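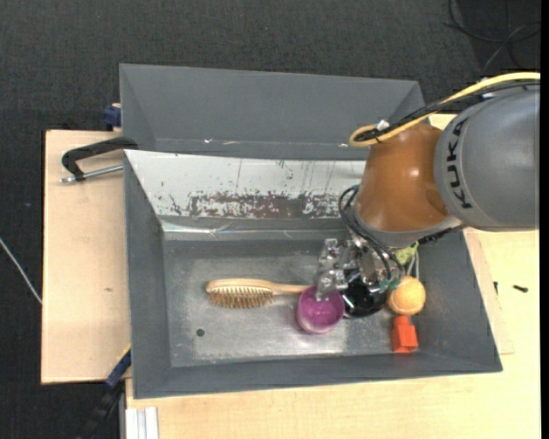
Sitzung 2: Indemnität, Immunität, Mandatsverlust

Mitschrift + Ergänzungen, Grundkurs Parlamentsrecht (Urrutia). Raum bleibt 929. Reader bitte mitbringen, letztes Mal hatten ihn ganze drei Leute dabei. Gesetzestexte: GG, StGB, StPO, GO-BT. Ausdruck reicht.

Nachtrag zur ersten Sitzung: freies Mandat, Art. 38 Abs. 1 S. 2 GG. Bitte nicht mehr "Fraktionszwang" in die Klausur schreiben, wenn Fraktionsdisziplin gemeint ist. Ausschluss aus der Fraktion geht, Mandat bleibt trotzdem. Kommt unten beim Fall wieder.

1. Worum es geht

Ausgangsfrage aus der Diskussion: Darf ein Abgeordneter mehr als andere? Kurze Antwort: nein, aber das Verfahren gegen ihn läuft anders. Zwei Institute, werden ständig verwechselt, auch in der Zeitung:

Indemnität = Art. 46 Abs. 1 GG. Keine Verantwortung für Abstimmung und Äußerung im Parlament. Materiell. Strafausschließungsgrund, siehe auch § 36 StGB für die Landtage.
Immunität = Art. 46 Abs. 2-4 GG. Verfahrenshindernis. Formell. Endet mit dem Mandat.

Merken: Indemnität bleibt für immer, auch nach Ausscheiden. Immunität ist weg, sobald das Mandat weg ist. Dann kann auch wegen alter Sachen verfolgt werden.

Schutzzweck bei beiden: Funktionsfähigkeit des Parlaments. Historisch Schutz vor der Exekutive, die unliebsame Leute vor der Abstimmung festsetzen lässt. England 17. Jh., dann französische Nationalversammlung. Steht im Reader ab S. 34, selber lesen, keine Zeit gehabt.

2. Indemnität im Einzelnen

Wer: Mitglieder des Bundestages. Nicht: Mitarbeiter, Sachverständige in der Anhörung, Zuschauer. Minister nur, wenn sie zugleich Abgeordnete sind und in dieser Rolle reden. Streitig, wo die Grenze liegt, wenn jemand von der Regierungsbank aus spricht. H.M. stellt darauf ab, in welcher Eigenschaft.
Bundesrat: keine Indemnität. Wird gern gefragt!

Wo: Plenum, Ausschuss, nach h.M. auch Fraktion. Nicht: Wahlkampfstand, Talkshow, Interview, Ortsverein. Wer seine Plenarrede später auf dem Marktplatz wiederholt, ist für die Wiederholung dran.

Was: Abstimmung und Äußerung. Äußerung weit verstehen, also Meinung und Tatsache, schriftlich (Kleine Anfrage), auch Gesten. Tätlichkeiten nicht. Ohrfeige im Plenarsaal ist keine Äußerung iSd Vorschrift.

Ausnahme: verleumderische Beleidigungen, Art. 46 Abs. 1 S. 2. Gemeint §§ 103 a.F. (gibts nicht mehr, streichen), 187, 188 Abs. 2 StGB. Also wider besseres Wissen. Einfache Beleidigung nach § 185 bleibt geschützt, üble Nachrede auch. Dafür Ordnungsruf und Ordnungsgeld, parlamentsintern. Das ist keine gerichtliche oder dienstliche Verfolgung und deswegen von Art. 46 nicht gesperrt.

Rechtsfolge: keine gerichtliche, keine dienstliche Verfolgung, auch sonst keine Verantwortung außerhalb des Bundestages. Damit auch zivilrechtliche Unterlassungsklage gesperrt. Nicht gesperrt: Kritik, Parteiausschluss (str.), Nichtaufstellung beim nächsten Mal.

Verzicht? Nein. Aufhebung durch den Bundestag? Auch nein. Häufigster Fehler in den Probeklausuren.

Berichte über öffentliche Sitzungen: Art. 42 Abs. 3 GG, § 37 StGB. Wahrheitsgetreu, dann verantwortungsfrei. Gilt für die Presse genauso wie für den Nachbarn mit Blog.

3. Immunität im Einzelnen

Grundsatz Art. 46 Abs. 2: wegen einer mit Strafe bedrohten Handlung nur mit Genehmigung des Bundestages zur Verantwortung gezogen oder verhaftet.
Ausnahme: Festnahme bei Begehung der Tat oder im Laufe des folgenden Tages. Achtung: folgender Tag, nicht 24 Stunden. Tat um 0:10 Uhr, Festnahme am nächsten Tag um 23:50 Uhr, geht noch.

Abs. 3: jede andere Beschränkung der persönlichen Freiheit, außerdem Grundrechtsverwirkung nach Art. 18.
Abs. 4: Reklamationsrecht. Bundestag kann Aussetzung verlangen, auch wenn er vorher genehmigt hat. Praktisch selten.

Genehmigungspraxis: Der Bundestag genehmigt zu Beginn der Wahlperiode Ermittlungsverfahren pauschal. Steht bei § 107 GO-BT und der zugehörigen Anlage. Ausgenommen Beleidigungen politischen Charakters. Die Staatsanwaltschaft muss vorher den Präsidenten informieren, Frist von 48 Std. nach Zugang abwarten. Nicht pauschal genehmigt sind insbesondere:

- Anklageerhebung, Antrag auf Strafbefehl
- freiheitsentziehende und freiheitsbeschränkende Maßnahmen
- Vollzug einer Durchsuchung oder Beschlagnahme, grundsätzlich eigene Genehmigung

Zuständig: Ausschuss für Wahlprüfung, Immunität und Geschäftsordnung bereitet vor, Plenum entscheidet. Keine Beweiswürdigung! Der Ausschuss prüft nicht, ob der Mann schuldig ist. Schlagzeile "Immunität aufgehoben" sagt über die Schuld also nichts.

Subjektives Recht? Früher: nein, reines Privileg des Parlaments. Jetzt BVerfGE 104, 310: Abgeordneter hat aus Art. 46 Abs. 2 iVm Art. 38 Abs. 1 S. 2 Anspruch darauf, dass sich der Bundestag nicht von sachfremden, willkürlichen Motiven leiten lässt. Kein Anspruch auf Versagung. Prozessual: Organstreit. Bitte den Leitsatz lesen, nicht nur die Zusammenfassung aus dem Skript vom Repetitor.

Länder: alle 16 haben eigene Regeln, die sind aber nicht deckungsgleich. Brandenburg z.B. dreht es um, Verfolgung ist dort grundsätzlich zulässig und der Landtag kann die Aussetzung verlangen. § 152a StPO: Landesrecht zur Immunität wirkt auch für andere Länder und den Bund.

4. Verjährung

Kam als Zwischenfrage: Kann man eine Tat einfach aussitzen, indem man im Parlament bleibt? Nein. § 78b StGB, Ruhen. Solange nach dem Gesetz die Verfolgung nicht begonnen oder fortgesetzt werden kann, ruht die Verjährung (Abs. 1 Nr. 2). Für Abgeordnete Sonderregel in Abs. 2: Ruhen beginnt erst mit Ablauf des Tages, an dem

1. StA oder Polizei (Behörde oder Beamter) Kenntnis von Tat und Person des Täters bekommt, oder
2. Strafanzeige oder Strafantrag gegen den Täter angebracht wird.

Heißt umgekehrt: weiß keine Behörde was und zeigt niemand an, läuft die Frist ganz normal weiter. Tat verjährt dann wie bei jedem anderen auch. Das Mandat hilft nicht, schadet aber auch nicht.

Fristen selbst: § 78 Abs. 3. Richtet sich nach der Höchststrafe des Tatbestands, nicht nach der im Einzelfall zu erwartenden Strafe. Bei bestimmten Sexualdelikten ruht sie außerdem bis zum 30. Lebensjahr des Opfers, § 78b Abs. 1 Nr. 1. Mord verjährt nie, § 78 Abs. 2.

Abgrenzen: Vollstreckungsverjährung § 79. Anderes Thema, hier nur nicht durcheinander bringen.

5. Nach der Verurteilung: Mandat und Geld

§ 45 Abs. 1 StGB: Verurteilung wegen Verbrechens zu mindestens einem Jahr Freiheitsstrafe, dann für fünf Jahre keine öffentlichen Ämter und keine Wählbarkeit. Automatisch. Verbrechen heißt § 12 Abs. 1, also Mindeststrafe ein Jahr. Wegen Betrug zwei Jahre bekommen reicht nicht, Betrug ist Vergehen (Grundtatbestand).
§ 45 Abs. 2, Abs. 5: Gericht kann aberkennen, wo das Gesetz es besonders vorsieht. Beispiel § 108e iVm § 108e Abs. 5 bei Abgeordnetenbestechung.
Folge fürs Mandat: § 46 BWahlG, Verlust der Mitgliedschaft bei Wegfall der Wählbarkeit.

Altersentschädigung: regelt das AbgG. Anders als beim Beamten, dem nach § 59 BeamtVG die Versorgung bei bestimmten Urteilen wegfällt, gibt es für Abgeordnete keinen allgemeinen Automatismus. Das hat in der Gruppe für Ärger gesorgt. Frau Arancibia (Soledad, AG B) meinte, der Steuerzahler finanziere dann den Verurteilten doppelt, Haft plus Pension. Gegenargument: Die Altersentschädigung ist erdient, Unabhängigkeit nach Art. 48 Abs. 3 GG, sonst finanzieller Hebel der Justiz aufs Parlament. Verfassungspolitisch offen. In der Klausur beide Seiten, eigene Meinung kurz.

6. Übungsfall

Abgeordneter Raptis nennt in einer Ausschusssitzung den Unternehmer Stevetti einen "gekauften Strohmann", obwohl er weiss, dass es nicht stimmt. Am Abend wiederholt er den Satz auf einer Parteiveranstaltung. Stevetti stellt Strafantrag. Die Fraktion schließt Raptis aus. Seine Kollegin Bernik, die den Vorwurf im Ausschuss nur für möglich hielt, hatte ihn dort ebenfalls erhoben.

a) Strafbarkeit Raptis im Ausschuss, Strafbarkeit Raptis am Abend. Getrennt prüfen.
b) Bernik: Indemnität? Auf das bessere Wissen achten.
c) Braucht die StA eine Genehmigung, und wofür genau? Stichwort politischer Charakter.
d) Verliert Raptis sein Mandat durch den Fraktionsausschluss?
e) Variante: Die Stevetti-Sache liegt Jahre zurück, Raptis ist nicht mehr im Bundestag. Was ändert sich bei der Immunität, was bei der Indemnität, ab wann hat die Verjährung geruht?

Aufbau: erst Tatbestand (§ 187, ggf. § 186), dann Rechtswidrigkeit, dann Indemnität als Strafausschließungsgrund. Immunität gehört ins Verfahren und wird nur angesprochen, wenn danach gefragt ist.

Lösungsskizze gibts im Juli zusammen mit den anderen Fällen. Wer vorher abgibt, kriegt es korrigiert zurück, max. zwei Seiten, Rand lassen.

7. Zum Nacharbeiten

- Art. 46, 47, 48 GG im Wortlaut
- §§ 36, 37, 78b, 45, 108e, 108f StGB
- BVerfGE 104, 310
- Reader: der Aufsatz von Jorkthorpe zur Geschichte der Redefreiheit, die ersten beiden Abschnitte

Nächstes Mal Art. 47 (Zeugnisverweigerung, Beschlagnahmeverbot), dann Untersuchungsausschuss. Art. 44 vorher lesen bitte, PUAG liegt im Ordner.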